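From: Sandamali Samarakoon
To: Sentencing reading list
Subject: Re: Session 2 - tariffs, and who gets to explain them

Hi all,

What a thread to come back to! I was away for most of April and have just read the whole thing in one sitting, with a pot of tea and Narendra's handout propped up against the toaster. I want to pick up Shafiq's message in particular because it set me off in about four directions.

Shafiq Wijesinghe wrote:
> I've now read the Gulley chapter twice and I still think he goes too
> easy on the judge. The remarks at the end of the hearing run to
> 42 paragraphs. The man being sentenced was handed none of them on
> paper. He heard them once, standing up, on the worst day of his life,
> and then his lawyer had ten minutes with him downstairs. If we say a
> sentence is supposed to communicate something, who was that meant
> to reach? The victim's sister said she lost track halfway through as
> well. I'd like us to spend the next session on the remarks and leave
> the length of the term alone for once.
>
> Also, does anyone have the Fillier essay as a proper file? My copy is
> missing the footnotes.

First, yes please to a session on the remarks. We always drift back to numbers. Was it too long, was it too short, what did the other court give for the same thing. I do it too, I love a table. But the remarks are the only part of the whole business where the state has to say out loud what it is doing and why, and we've skipped past them every time.

I don't fully agree on Gulley, though. I think he is easy on the judge in the chapter and a lot harder in the notes, so the missing footnotes may be a problem with more than one of your copies, Shafiq! Look at the long note near the start of his third section. He says there that remarks written with an appeal court in mind will always read like a letter addressed to somebody else, and that the person in the dock is more or less copied in. That seems to me the strongest thing in the book and I can't think why he buried it.

What I'd add is that there are at least three other readers in the room. There's the family on each side, there's whoever is reporting it, and there's the prison, where somebody is going to open the file and look for anything that tells them how to handle this person for the next however many years. I used to do admin for a resettlement charity, and the remarks were the first thing my boss asked for with any new referral. Half the time we couldn't get them. When we did, they were often the only document in the folder that treated the offense and the person together, in the same paragraph. Everything else was forms.

So I'm less gloomy than Shafiq about whether they reach anyone. They do travel. They just travel late, and to people who weren't in court.

Second, Fillier. I have the essay with all the notes and I'll send it to anybody who writes to me off list (it's too big for the server, which still bounces anything with a decent attachment). Thilini, you asked ages ago if it was worth the trouble. It is! The opening is slow and there's a stretch on deterrence that you could skip without much loss, but the part on plain language is terrific. She takes a single passage of remarks, 1000 words long, and rewrites it so that a tired person could follow it by ear. Hers comes out shorter, and as far as I can tell she doesn't drop anything that matters legally. Narendra will tell me if I'm wrong about that. I read both versions out loud to my husband while he was peeling potatoes, and he could tell me the minimum term and the reason for it after hers, and neither after the original.

The bit I'm unsure about is her claim that plain remarks would seem fairer to the person sentenced. Clearer, sure. But does being able to follow a harsh decision make it feel any less harsh? I can imagine it going the other way, where the fog was a kind of mercy on the day. Rajitha made nearly this point in our first session, about her cousin's hearing, and I don't think we gave it enough room. Rajitha, would you be willing to come back to it? Only if you'd like to, of course.

Third, a practical thing. Could we agree to use the Pathirana case as our shared text next time? It's short, everyone has it already, and it has the big advantage that the judge stops partway through and speaks to the defendant directly, using "you," before going back to "the defendant" for the rest. I'd love to know what people make of that switch. I marked every place it happens on my copy and then spilled tea on it, so I'll be printing another.

For anyone who wants to get hold of me, post goes to Box 3327 as before, and email is faster.

I've pasted the session notice underneath so it's all in one place for those who joined recently.
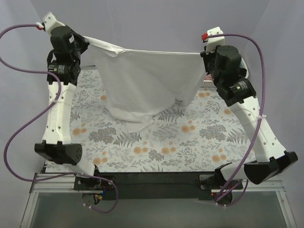 FAKUM READING ROOM, 13/05/2021

Session 2 of the sentencing group will look at remarks in court: who they are for, and how much of them anyone takes in. Reading is the Pathirana remarks in full, plus the Fillier essay from the plain language section onward. Gulley's third section is optional, but do read the notes if you have them.

Narendra Pathak will open with a few words on what the law requires a judge to say, and then it's over to everybody. No legal background needed. New people are very welcome, and you don't have to have an opinion by the time you arrive.

Please send questions for the list to Thilini Dissanayake beforehand so she can group them. If you'd prefer to listen this time, that's completely fine - just let her know so we don't call on you.

Looking forward to it,
Sandamali

P.S. Shafiq, I still have your copy of the parole collection. I've been enjoying your pencil notes more than some of the chapters.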